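Lista de verificação do pátio e do ginásio, com comentários
Escola Básica de Tadley – ronda de 21 de fevereiro
Preenchida por Lovisa Hovland

Antes de começar, um agradecimento a todos os colegas que me foram deixando bilhetes no cacifo durante a semana (li-os todos, até o que vinha escrito nas costas de uma ementa!). Juntei as observações às minhas e deixo tudo no mesmo sítio, ponto por ponto, para quem pegar na lista a seguir.

1. Bancadas do ginásio
Estado: a corrigir
As bancadas rebatíveis Ragnarsson abrem bem, mas o trinco do lado da porta de emergência só prende à segunda tentativa. Ficam fechadas e com a fita vermelha até o técnico passar. Peço muito que ninguém mande os meninos esperar ali sentados, nem que seja um instantinho enquanto se arrumam as bolas.

2. Contagem à saída de Educação Física
Estado: conforme, com reparo
A folha de presenças está pendurada junto à porta e tem sido usada. O que falta é a segunda contagem, a que se faz já no corredor, e que na turma do 4.º ano ficou em branco 2 vezes.

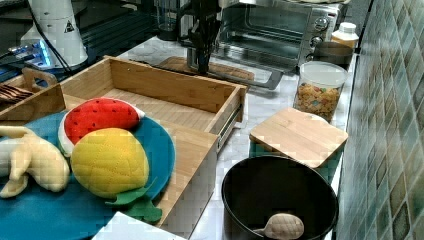 Sei bem como são aqueles minutos, com a campainha a tocar e metade da turma ainda à procura dos ténis, mas a segunda contagem é a que nos diz se ficou alguém no balneário. Proponho que a faça sempre o adulto que recebe a turma, em voz alta e com a folha na mão.

3. Balneários e casas de banho
Estado: conforme
Torneiras, fechos e luzes verificados. Uma das portas do balneário das meninas range que é uma tristeza, coisa que se resolve com uma gota de óleo. Os fechos abrem por fora com moeda, como deve ser. Falta só afixar o aviso de que quem sai da aula para ir à casa de banho leva o cartão verde e volta com ele.

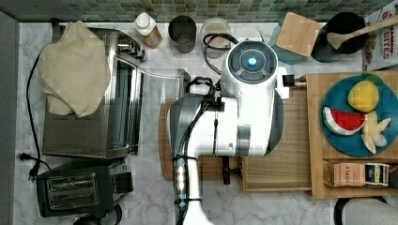 Urho Laitinen acha que o cartão verde não chega. Pede que o professor anote também a hora de saída, pois um cartão esquecido num bolso não diz há quanto tempo a criança anda por fora. Pela parte dele, bastava um caderninho ao lado da porta.

Gosto da ideia do caderninho e fica já registada como sugestão. Saskia Cosgrove ofereceu-se para experimentar nas turmas dela até à Páscoa, e depois conversamos com calma.

4. Estrutura de trepar e escorrega
Estado: a vigiar
A estrutura Rinberg foi montada em agosto e continua firme. Apertei à mão os parafusos a que chego e nenhum cedeu. O piso de borracha por baixo do escorrega é que começa a levantar num canto, uma aba pequena mas suficiente para um tropeção. Pus um cone em cima – que os meninos, claro, já adotaram como guarda-redes.
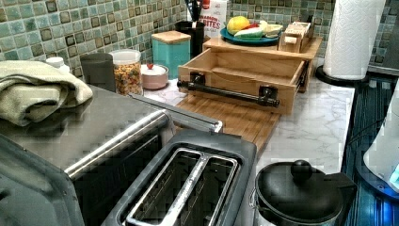 O orçamento para colar de novo essa zona é de até 174 euros, e já seguiu para a direção. Substituir o piso inteiro custaria 3.498 euros, e a meu ver pode esperar, desde que o canto fique bem preso.

5. Portão lateral e vedação
Estado: conforme
Fecha sozinho e a mola está boa. A rede foi percorrida de ponta a ponta sem arames soltos. Cadi Lewis lembrou, e com razão, que o portão deve ser confirmado no início e no fim de cada recreio. Acrescentei essas duas linhas à folha diária.

6. Rádios e vigilância do recreio
Estado: a corrigir
Temos 4 rádios Jevlow e um deles não segura a carga até ao recreio da tarde. Enquanto não vem a bateria nova, esse fica na secretaria, ligado à corrente, e quem está no campo de cima leva sempre um dos outros.
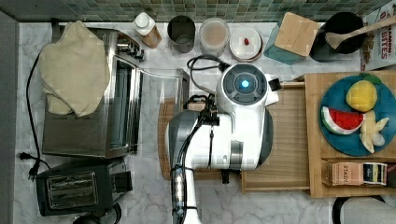 Convém ainda que quem vigia o campo de cima avise pelo rádio quando a última criança entra no edifício. Já se fazia no ano passado e perdeu-se o hábito.

7. Caixa de primeiros socorros do ginásio
Estado: conforme
Pensos, compressas e gelo instantâneo dentro da validade. Repus as luvas. A chave continua no gancho alto, atrás da porta do gabinete.

Pendentes para a próxima ronda: trinco da bancada, piso do escorrega, bateria do rádio, aviso do cartão verde. A ronda seguinte fica com Dong-hyun Song, a quem já entreguei a prancheta e a lanterna.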